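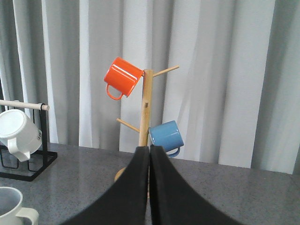 Nikach Wine Aroma Kit: Two Months In

I've wanted one of these smell-training kits ever since a tasting where everybody else at the table got black cherry and I got, well, wine. So I finally bought the Nikach set, the one with 40 little vials, and I've been sniffing my way through it most evenings after dinner.

First, the good stuff. The fruit smells are terrific! Lemon, pear, raspberry and blackcurrant are so clear that I could name them by the end of the first week (with my eyes shut, even). Leather is great too. I opened a Tilham red right after a session with that one and there it was, plain as day – I may have yelped.

The woodsy ones are weaker. Cedar and oak smell almost the same to me, and the mushroom vial is so faint I thought I'd gotten a dud. I wrote to the company and they mailed me another within 17 days, but it's just as shy as the old one.

The booklet could use work. It tells you what each smell is and then stops, so you get no help matching it to a grape. I ended up using the chart in the back of my old Lagman tasting guide, which does that job nicely.

One tip: stick to five or six vials a night. Any more and my nose quits on me.

I'd give it four stars out of five. The Brimorer kit has fewer smells and costs less, if you only want the basics.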